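We use cookies to improve your experience on this site. Accept | Manage preferences
Adeyemi, April

4.2 Housekeeping rules for tabletop trials

The Stovoston guidelines run to five pages, four of which concern the emergency stop. Props get a paragraph. It asks that objects be "representative and clean", and leaves both words to the conscience of the lab. In Lillo we logged 2,000 grasps and kept 1,744 under our own stricter reading, a figure that did little for morale.

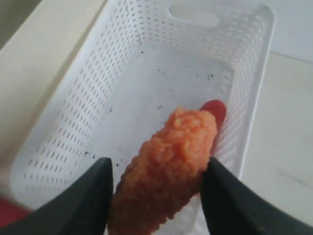
Figure 3. Wrist view of a grasp on a breaded item with a red tail tip. Dark specks on the basket floor.

Crumbs matter because a vision model will happily learn them. We therefore propose that containers be wiped every 300 trials, and that the wiping be logged by the person holding the cloth. The same goes for layout. A table setting should be written down before a session starts, down to which item stands on the cloth and which on bare wood, as memory tends to improve the arrangement afterwards.

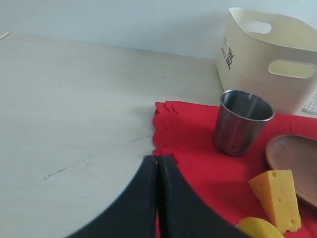 Drakedier, reviewing a draft of these rules, objected that a spotless table teaches a robot nothing about kitchens, and asked whether we had ever seen one. We accept the point in part. Dirt may stay, provided it is declared in the log.

Subscribe to our newsletter for new papers by email.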